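Chapter 7
Reading the Transfer Rumor

Before you start. Have your notes from Chapter 6 handy (the match report exercise). You'll need the Farnstead column again, the long one.

Every August the same thing happens. The window is open, there are pages to fill, and not enough has been signed. So papers print what might be signed. A striker follows a club's account. A striker unfollows it. His cousin is seen at a train station. That's a story now, or enough of one to run at 400 words with a headline asking a question.

This chapter is on how those stories get built, and how comic writers take them apart. Two jobs, one set of tools. You can't spoof a form until you know where its bolts are.

Start with the four parts. Nearly every soccer rumor has them.

The hook. A small fact, usually true. Player bought a house. Player has a cold and missed practice.

The link. The sentence that ties the fact to a move. Watch the verbs – "fueling", "sparking", "hinting". None of them says who did the fueling.

The denial. Player or agent says no. In a rumor story the denial always counts as evidence for the thing denied. Most students miss this the first time through.

The number. A fee. It comes from somewhere, but try finding where.

Now the case we'll use all chapter. The Gradcombe Town and Plorkthorpe Rovers saga, written up for class by Jayson Ambrosio, who covered lower league soccer before he taught it. Both clubs wanted the same left back, Jitaru. Neither had the money. The local paper ran the story for most of a month anyway, and by the end Jitaru had been "close" to signing for both clubs, "set" to sign for one, and "stunned" by the other. He stayed put. He played the opening game for the club he was already at.
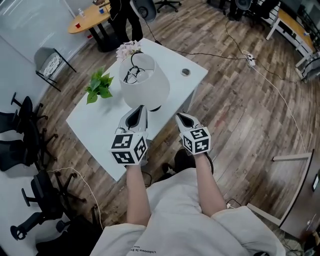
What Ambrosio noticed was the order. The first piece said Jitaru "could be a target". The second quoted the first. The third said he was a "long-time target", and it was long-time only in the sense that there had now been three articles. No new fact had come in. Go through the clippings yourself and underline anything a reporter saw or was told directly. It won't take long.

The fan forum did the rest. One thread ran to 302 replies, and a good 80 of them were on the same question, wether a photo of Jitaru eating lunch showed a Plorkthorpe restaurant or a Gradcombe one. (It was a chain. There's one in each town.)

So where does the comedy come in? Push one part and leave the others alone. That's the rule for this chapter. Keep the flat newsroom voice, keep the denial, keep the fee, and make the hook absurd. Or keep the hook sensible and let the denial go on far too long. Students who push all four at once end up with noise, the reader has nothing straight to lean on.

Length matters too. The Farnstead column has one idea and stops at 246 words. Read it aloud. Time it if you want. Then find the spot where a weaker writer would of kept going.

A word on fairness. Aim at the rumor, the club, the paper, the fee. Go easy on the family. Jitaru's mother got phone calls during all this and she doesn't even like soccer. More on libel in Chapter 9 – don't skip it.

Key terms for this chapter: hook, link, denial, fee, source laundering, deadpan, come-and-get-me plea.

Warm-up. Pick any small fact about a player at a club near you. Write the link sentence five ways, each one a bit less honest than the last. Keep the verbs in a list, you'll want them for section 7.2.

7.1 The Hook

Begin with the smallest fact you can stand. A haircut is fine.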